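I started at Draltness on a Sunday, which should have told me something. The ad said night work, tidy hands, bring your own thermos. What I got was a white board on a dark table and a lot of little blue parts, and the rule that everything had to be back in its spot before the Bosis ferry left for Mivberg in the morning.
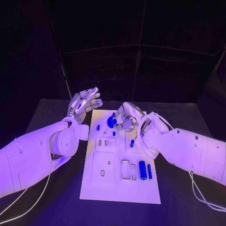 I asked what the board was for and got a shrug. My aunt reckoned it was a game. The bloke at the Camargo bakery reckoned it was a map, and he wouldn't sell me a finger bun until I agreed with him. So I agreed, and after 13 shifts I'd half come round to it.

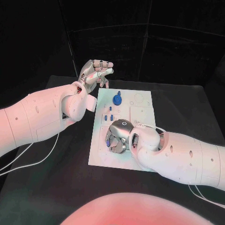

Every town has its middle, and Mivberg's is the old pump on the jetty. I'd lie awake wondering where the pump would go if the bakery bloke was right. The board was flat and white, like the harbour on a still morning, and the table so dark grey around it that you could believe in a whole coastline. I started calling the bare bits paddocks — only in my head, mind you.

Then came the night I got properly carried away. I named the streets! I gave my favourite blue piece a keeper and a bad-tempered goat, and I forgot my tea completely. 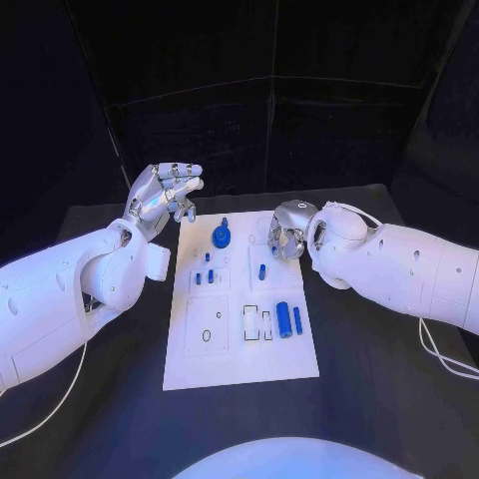 *The lighthouse, with its short post on top, and the tiny peg I called the keeper.*

By then I'd filled 157 pages of an exercise book with shipping news and weather, and a long feud over a fence. I left it behind one morning, open, right where the next shift would find it. I nearly swam back for it. 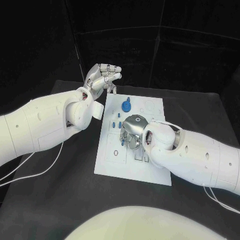 Under my last line, in green pen, someone had written that the fence was plainly on the goat's side of the road and always had been, and would I please fix it before the August fair. I sat down, unscrewed the thermos and moved the fence.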